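Back to Blocks
August | Words: Plarnum Magazine staff

Plain wooden blocks are selling again, and the makers haven't changed much.

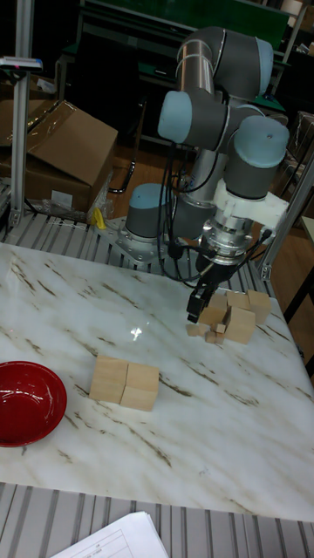
Enness sells its unpainted set in a calico bag, 84 pieces for the small and 116 for the large. Cubes go first – kids want them for towers – and the flat pieces end up as roofs and roads. Start a toddler with 12 and keep the rest in the cupboard. Wipe with a damp cloth, never soak.

Related
Queiroz puzzles, reviewed
8 rainy-day games

Contact | © Plarnum | Back to top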